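# Project Report: Safe Working Rules for a Laundry Handling Robot

Dineo Modise, Sizwe Pillay, Felicidad Sebastian
Supervisor: Jacobus Joubert

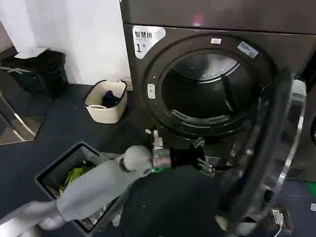
*Figure 1. Robot hand near the drum opening of the dryer marked 1, door open, basket beneath the arm.*

## 1. Scope

The report covers the working rules we wrote for moving clothes between a basket and a front-loading dryer with a single arm. Control software and grasp planning are treated in the companion report by Palesa Mathebula and are mentioned only where a rule depends on them.

## 2. Starting point

The lab already had a general sheet for arm work, known as the Dullex sheet. It assumes a fixed bench and a clear area on all sides. A dryer breaks both assumptions. The door swings into the work area, the drum lip limits how the wrist can turn, and the basket has to stand on the floor within reach. We kept the parts of the sheet on emergency stops and logging and rewrote the rest.

## 3. Rules adopted

1. The dryer door is opened fully before the arm is enabled. A door left half open counts as an obstacle and the run is not started.
2. The dryer is off at the wall or locked out. A program that has ended is not enough.
3. One person holds the stop button and does nothing else. A second person may move baskets, but only with the arm paused.
4. Hand speed inside the drum opening is limited to 10 cm per second. Outside it the normal lab limit applies.
5. Contact with the gasket is allowed during slow entry. Contact with the door glass ends the run.
6. Cables on the floor are routed away from the side where the operator stands.
7. Every stop is logged with the time, the operator and the rule number, including stops made by mistake.

## 4. Points of disagreement

Rule 5 took the longest. Sizwe wanted any contact with the machine to end the run, which is simple to enforce and easy to log. Dineo argued that a hand reaching for clothes low in the drum will brush the rubber sooner or later, and that operators would stop reporting it. The present wording follows her view – with the speed limit in rule 4 as the condition.

Rule 3 is costly for a small group. It requires 2 people for every session, and late sessions had to be dropped from the plan.

## 5. Limits

The rules were written for one arm and one type of dryer. They do not cover top-loading machines, stacked machines or rooms open to the public. The force threshold for rule 5 is still set by hand in the Hou controller settings and should be moved to a locked file.

## 6. Remaining work

- Locked settings file (Felicidad)
- Wording of rule 6 for rooms with floor sockets
- Review of the stop log in June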